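Help wanted: part-time linen and shelf person at Bosia
Posted in March by the shop owner

We're looking for somebody who likes folding. I mean really likes it, the way some people like crosswords. Bosia is a small household goods shop with a table linen rental on the side, and between the two there is always a pile of something that needs to be made flat and square.

The rental half is mostly napkins and small cloths. Last year we sent out 2,537 of them, and every single one came back crumpled (wedding guests are not folders!). Your mornings would be spent at the long table, taking cloths off the heap one at a time, shaking them out, matching the patterns and laying them down with the edges lined up. The floral ones are my favorites and also the worst, because a swirly print hides a crooked fold until you stack ten of them and the whole thing leans. 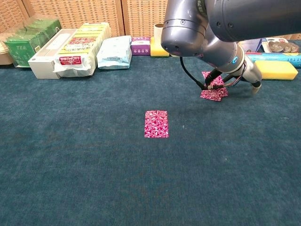

I should say what the hours are before I get carried away. We start at 8 and finish at noon, four mornings a week, and you can have a say in which four. Pay is monthly. After 34 shifts we sit down with a coffee and talk about whether you'd like more hours, fewer, or the same. You don't need any experience. I learned from my aunt's ironing board and a lot of swearing.

The other half of the job is the shelves. We carry the everyday stuff people run out of: sponges, wet wipes, bottled water, takeout boxes, correction tape, that kind of thing. Deliveries come from Grisard and from Maltberg, and the Maltberg boxes are packed by someone with a wild imagination, so unpacking takes patience. You'd check things off, line them up with the labels where a customer can read them, and tell me when we're low.

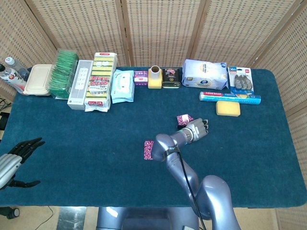

Nothing we lift is very heavy, but you will be on your feet most of the morning, so wear decent shoes. We have a good radio and a bad kettle. Hoàng Bakery next door gives us the broken pastries, and yes, I consider that part of the wages – so come hungry.

To apply, drop by before noon or leave a note through the door with your phone number and a couple of lines about yourself. No résumé needed. I'll ask you to fold a few cloths with me when we meet, just so we both find out if it's fun. I'd like someone to start by the end of the month, and a slow, tidy folder is fine with me.

Filed under: Local Jobs, Part-Time, Retail & Shop Work

3 comments

napkinfan29: Is it ok if I can only do three mornings? I have a toddler at home on the others.

Bosia shop: Three could work, come in and we'll talk!

rosehill_mom: My daughter would love this but she's 16. Do you take students in the summer?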